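Flista Tabletop Arm Kit, refurbished
Starel Bench Supplies, Tastimthorpe
Price: £1,185, collected or delivered
In stock: 2

I've had my own Flista set up at home for ages now, so I'm going to tell you how I look after it (the manual is a bit thin, sorry!). You get the white arm, the gripper with both pads, a full set of cables and the Henao clamp base. The tabletop isn't included, but any solid one will do if it doesn't wobble when you lean on it.

Bolt the base down first, then run the cables, and leave more slack than you think you need. I like a nice lazy loop at the gripper end. Mine was pulled far too tight when I started and I got through a connector in 7 weeks, which was entirely my own fault.
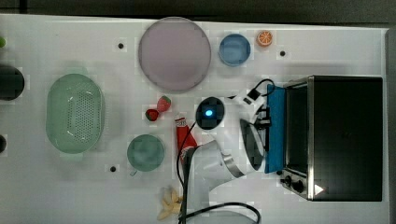
Once the slack is sorted, swing the arm slowly through its whole reach by hand with the power off, and watch the cables at every joint. If one goes taut, undo the clip and start again – it's a two-minute job and much cheaper than a new lead! Wipe the gripper pads with a damp cloth every week or so, and check the joint screws while you're down there.

Pads do wear out. I keep spares at £18 a pair, and Gilberto Agudelo does our repairs if you'd sooner post the whole gripper back to us. He's shut for the first week of January, so please don't send him anything until after that.

Page updated Dec 30, 2022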